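About Us: Ultwood Room Fitting

Small rooms, sockets, shelves and everything you trip over

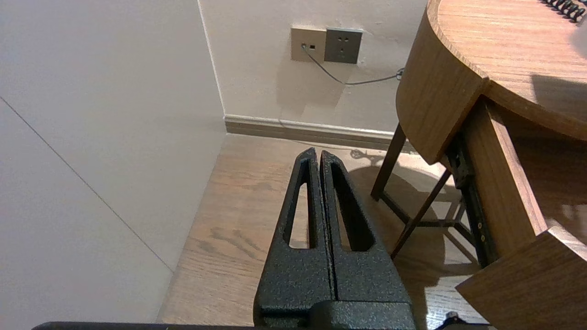
I started Ultwood because I kept walking into perfectly nice rooms in Stevdale and finding that the wires had won. You know the kind of thing, a good desk, a good chair, and then a nest of black spaghetti underneath that eats pens and socks. So most of my jobs begin down by the baseboard, looking at what's on the wall before I look at anything else. A data jack and an outlet side by side, on a beige wall over a wood floor, with a thin gray cable dropping from its plug and then running across toward the table, is about as ordinary a starting point as I get, and I love it! Two plates next to each other means the desk has more or less picked its own spot. After that it's mostly clips, patience and my bad knees.

I worked for Ferrand, the office furniture people over in Draltton, for 10 years before I went out on my own. I learned a lot there (how to get a desk up a spiral staircase, for one) but we were always in and out in a morning, and I never got to see how anybody lived with the stuff afterward. Now I go back. Every job gets a second visit in March or September, whichever comes first, and I bring a screwdriver and usually end up moving a shelf.

What do I do, then? Home offices, mainly. Homework corners, sewing rooms, the odd music room. I'll measure up, help you decide where the table goes, put together whatever you've bought and get the cables off the floor. I don't do electrical work. If you need a new outlet or want one moved, you'll need a licensed electrician, and I'm happy to work around their dates.

I have opinions, I should warn you. I like a cable that can be followed with your eye from one end to the other. I don't like power strips glued under desks, and I'll try to talk you out of glass tabletops. Gray cable on a pale wall is fine by me, and I won't sell you a plastic cover for it unless you really want one.

A first visit is $40 and takes almost 40 minutes, longer if there's a dog to meet. I cover Stevdale and Draltton, and out past the reservoir if you can give me a bit of notice. I only book six rooms a month so I can get back to people properly, and there's normally a short wait in the fall.

Email is best. Send me a picture of the messiest corner and please don't tidy it first!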